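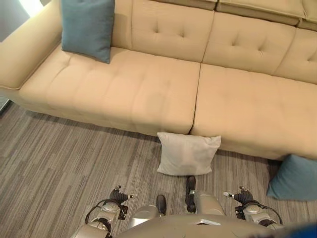
Bernadette Baudry wrote after the last report that she still could not tell from it whether the Durnar kit should be bought, extended or sent back, and that a list of what had been tried was of limited use to her without a position on that. The position as of this report is: extend the lease, do not buy yet, and settle the gripper and cable items below with Zusen first. The reasons follow in the order of the work plan.

Lullodano evaluation, progress report
Kit under review: Durnar two-arm tidying kit, supplied on lease by Zusen
Site: Dalen, living room
Date: 2022-12-15
Prepared by: Percy Cusi
To: Bernadette Baudry, Gudrun Rønning
Copy: Agnes Blomqvist, Shona Mudgway

Status against the work plan

Installation and calibration are finished. The soft-item task is finished for pillows and has not been started for blankets. The hard-item task (remote controls, cups, books) is behind plan and moves into the next period. The supervised use task depends on the stop circuit document from Zusen, which has been promised and has not arrived.

Spending is within the approved amount. The only unplanned item was replacement gripper pads, charged to consumables.

Pillow task

The task is to pick a pillow up from the carpet and place it on the seat of the sofa. Placement counts if the pillow rests wholly on a seat cushion when the gripper has opened and the arm has withdrawn. Orientation is not scored. The layout uses blue and white square pillows, with the white one on the carpet against the front of the sofa below the seam between the seat cushions, a blue one farther to the right, and another blue one already up on the left seat cushion.

We logged 106 attempts in the period. Of these, 20 were stopped by the operator before placement. The remainder ran to the end of the sequence, with or without a valid placement. Agnes is still checking the placement labels against the recordings, and I would rather hold the success rate for the next report than give one that changes. The first pass of labeling did not treat a pillow hanging over the front edge consistently, and those records have to be gone through again.

The operator stops fall into the following groups, most frequent first.

Gripper closed on the pillow cover only. The cover stretches, the fill stays low, and the load swings as the arm lifts. The force reading at the fingers looks the same as for a good grasp, so the software does not detect the condition. Raising the closing force did not help. Approaching from a corner did help, and the supplier's default of approaching the middle of an edge should be changed for this kind of item.

Wrist cable touching the furniture. The cables loop outside the wrist on both arms. When an arm works close to the front of the sofa with the wrist rolled, the loop can rub along the upholstery. We saw no damage to either cable at inspection. The motion planner does not include the cable in its collision model. Zusen confirmed this in writing.

Pillow pushed under or along the sofa front. If the pillow is leaning on the sofa and the first contact is too low, it slides before the fingers close. Slowing the last part of the approach reduced this. It also lengthened the cycle.

Wrong target. The planner chose the pillow already on the seat and tried to move it. This was corrected by a setting that excludes anything above seat height. The setting is in the manual under a heading where one would not look for it.

Carpet

The carpet at Dalen is low pile with long irregular streaks in gray, taupe and brown. The depth data over it are good. The color segmentation supplied with the kit is less good. In early sessions it broke the streaks into separate objects and proposed grasps on bare floor. Shona retrained the segmentation on images from the room and the false proposals went away in the later sessions. We have not tried the retrained version on any other floor, and the retraining should be counted as setup labor for each new site until shown otherwise. The supplier's brochure gives no setup labor for floors at all.

The beige sofa has caused no segmentation trouble. The gap between the seat cushions is occasionally reported as a slot with no bottom, which makes the planner refuse placements near it. The refusal is harmless and costs a retry.

Hardware

Gripper pads were changed three times. The pads lose their texture with use on fabric and the change in grip is noticeable well before the inspection interval in the manual. The part itself is cheap. Changing it requires removing the finger, and the fingers must then be recalibrated, so the downtime is much larger than the price suggests. I have asked Zusen for a pad that can be changed with the finger in place. They say one is in preparation and would not give a date.

The arms have held calibration between pad changes. The base has not drifted measurably. One emergency stop button was found to latch poorly and was exchanged under the lease without charge.

Software and support

Support has answered within a working day in most cases. Answers on grasping have been useful. Answers on the stop circuit have been general and have not included the document requested. The logging tool drops the final seconds of an attempt if the operator stops it with the pendant. Gudrun asked whether this affects the stopped attempts already recorded. It does, for the force data only. The video is complete. We now let the log close before releasing the pendant, and attempts recorded after that change have full force data.

An update to the planner was offered during the period. I declined it until the pillow task was complete so that all attempts would be on the same version. It will be installed before the hard-item task starts, and a short repeat of the pillow task will be run on it for comparison.

Comparison with the purchase criteria

Three criteria were set at the start of the lease.

Operation by one trained person: met. Shona and Agnes have each run full sessions alone after training. The pad change is awkward for one person and possible.

Operation without contact with furniture other than at placement: not met, on account of the cables.

Stop behavior documented to the standard required for supervised use with residents: not met. No residents have been in the room during operation, and none will be until this is closed.

Recommendation

Extend the lease on the present terms to the end of February. Make the purchase decision conditional on a cable guide or an updated collision model, on the stop circuit document, and on a written commitment regarding the pads. If the stop circuit document is not received during the extension, the kit should go back whatever the grasping results show, as the supervised use task cannot be carried out without it.

I have not recommended a competing kit. The alternatives looked at before the lease had a single arm, and the work plan would have to be rewritten around that.

Work for the next period

Complete the placement labels and issue the success rate, with stopped attempts counted as failures and also shown separately.

Install the planner update and repeat a subset of pillow attempts.

Begin the hard-item task on the carpet first, then on the seat.

Blankets, if time permits. I expect the cover-only grasp problem to be worse there and would not promise a result.

Try a strap to hold the wrist cables closer to the arm. Zusen has no objection provided the strap can be removed and the wrist keeps its full roll. Agnes will write the inspection note for it.

Decisions needed from you

Approval of the lease extension. Zusen needs notice before the current term ends or the unit will be scheduled for collection.

Approval to charge further gripper pads to consumables without a separate request.

Confirmation from Gudrun that the room at Dalen remains available for the extension, including storage of the unit between sessions.

Percy Cusi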